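Willama Household Readiness Project
Progress report to the Gremham Fund, second period

Prepared by Marjorie Cropper, project lead

Summary for those who will stop reading after it: we have spent most of what you gave us, the pantry shelves in the Hulme hall are full, and the town can now go without power for an evening with less swearing than last year. Two things are behind schedule and one was a bad idea from the start. Details follow.

Water storage

The target was 70 households with two weeks of drinking water put by. We have 50. The rest have signed the sheet, taken the handout and gone home to think it over. Darren Hartley has been calling them back and reports that the usual obstacle is closet space, followed by spouses.

We switched from the large drums in the original proposal to five-gallon jugs. The drums were cheaper per gallon, but a full one weighs more than anybody in Willama cares to move, and several of our participants live upstairs. The difference came out of the printing line, so the color brochure you were promised is now a black-and-white sheet folded in half. It says the same things.

Food rotation

Classes on canning and dry storage ran through June in the Endotstead school kitchen. Attendance was good for pressure canning and poor for record keeping, and I can't say I blame anyone. We did persuade most households to write the date on the lid, and I am counting that as a win.

The shared reserve at Hulme now holds 753 pounds of rice, beans, oats and flour. It was weighed twice. The first total included the pallet.

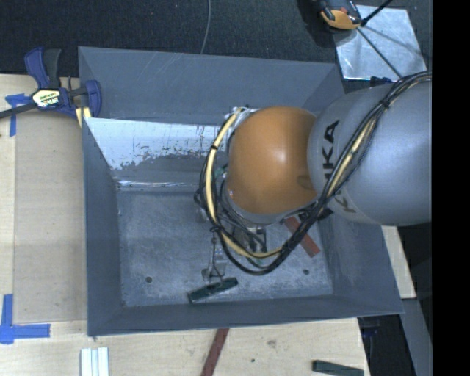
Robot arm over an open metal bin.

The one loss was a batch of whole wheat flour that went rancid before we rotated it. The plan called for whole wheat because it is better for you, and I wrote the plan. We have gone over to wheat berries and two hand grinders. The grinders work well and are also the best upper-body exercise now available in the county.

Power and heat

This is where we are behind. The budget allowed for a propane heater and a carbon monoxide alarm at each of the five neighborhood check-in points. The alarms are all installed. Three heaters are in place and two are on back order, a phrase I have heard so often from the supplier that I have started using it at home about the dishes.

The evening blackout drill went ahead anyway. We asked everybody to throw the main breaker at 6 p.m. and leave it off until 10. Most did. A few households treated it as a chance to go out to dinner in a town with the lights on, and we have noted that as an evacuation.

What the drill showed: people own plenty of flashlights and very few of the right batteries. Nearly every house had a radio somewhere, but fewer had one that could be found in the dark. We have added a battery swap table to the next class.

The bad idea

The barter day is finished and will not be repeated. The aim was to let people practice trading skills and supplies without cash. By noon it had become a yard sale, with cash, and a disagreement over a chainsaw that is still going on. The leftover table rental money has been moved to batteries, with your office's approval, for which thank you.

Next period

Install the remaining heaters when they turn up. Get the last 20 households to store water, closets and spouses permitting. Hold a second drill, this one overnight – Darren wants it in cold weather, and Darren has a wood stove.

We are not asking for more money at this point. We would like to carry the unspent heater funds into the next period, and a yes or no on that by return would help, as the supplier wants a deposit before it will go on not sending them.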